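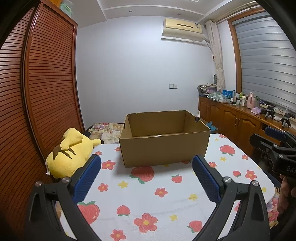

# 3 Vom Vormachen zum Nachmachen

Als ich mit dem Greiflernen anfing, dachte ich, man braucht vor allem ein sauberes Labor. Falsch gedacht! Unsere ersten brauchbaren Strategien kamen aus Schlafzimmern, mit Plüschtieren, Pappkartons und Bettwäsche voller Erdbeeren (die ist für ein Sehmodell übrigens eine ganz schöne Zumutung).

In diesem Kapitel geht es um Handgreifer: Man führt die Aufgabe selbst vor, und der Roboter lernt später aus den Aufnahmen. Sosina Alemayehu und ich haben für unser Projekt Ellelico so 379 Vorführungen gesammelt, verteilt auf fünf Wohnungen. Zum Vergleich gab es 100 Vorführungen vom immer gleichen Labortisch, und mit denen kam die Strategie in fremden Zimmern kaum zurecht.

Lag das nun an der Menge oder an der Abwechslung? Darüber haben wir lange gestritten, und in Abschnitt 3.1 rechnen wir es auseinander. Wer Kapitel 2 übersprungen hat, blättert bitte kurz zurück, die Greiferkoordinaten brauchen wir gleich wieder.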